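Kimthorpe Home & Garden Board > Moving and Storage
Topic: movers vs doing it yourself, short distance

pegleg_tomato
Moving from Medham to Kimthorpe end of August. 29 miles. Two bedroom apartment, no piano, nothing fancy. Brindine quoted me a flat rate that made me choke. Truck rental is way less. Anyone done this stretch on their own? Is it dumb

oldcouchguy
Did it two years ago. Truck, 2 friends, pizza. Fine. Back hurt for a week. Would do again.

marnie_k88
Would NOT do again. We did the truck thing and by the time we paid for gas, blankets, the dolly, and the extra day because we ran over, we'd saved 300 bucks and I hated everyone I knew. Get the movers

oldcouchguy
300 is 300

marnie_k88
not when you also break the dresser it isn't

tworivers
Used Brindine last spring. Crew was quick, showed up at 7 am like they said. They do charge for stairs, ask about that. Also ask if the quote covers mattress bags – mine didn't.

pegleg_tomato
Third floor, no elevator. so yeah stairs

tworivers
oh. then movers, no question

lintroller
Disagree. Stairs are why you get small boxes. Everybody buys the giant ones and fills them with books. Liquor store gives away up to 20 a day if you ask before noon, and they're the right size. Do the boxes yourself over a few trips, then pay people just for the big furniture. Ionescu will do that by the hour, or they used to anyway

marnie_k88
Ionescu has a minimum now I think? Call first

lintroller
could be, its been a while

pegleg_tomato
Hadn't thought of splitting it. Do they care if the boxes are already gone

lintroller
No. Less for them to carry. Just have the bed apart before they get there, you're paying for the time

oldcouchguy
Tape the bed bolts to the headboard. In a bag. Lost mine and slept on the floor til the hardware store opened

tworivers
And take the door off the fridge if the hallway's tight, or atleast measure first. Kimthorpe places have narrow halls, the older ones do

pegleg_tomato
ok calling Ionescu in the morning. Will get the liquor store boxes either way. Thanks all, even the arguing – will post what they quote me 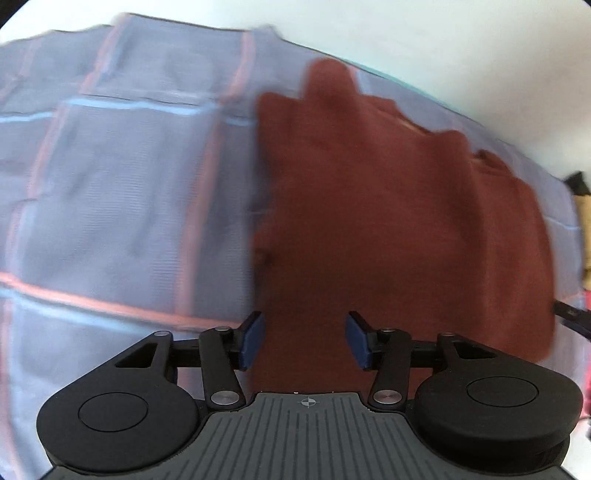 posted by pegleg_tomato, 9:40 pm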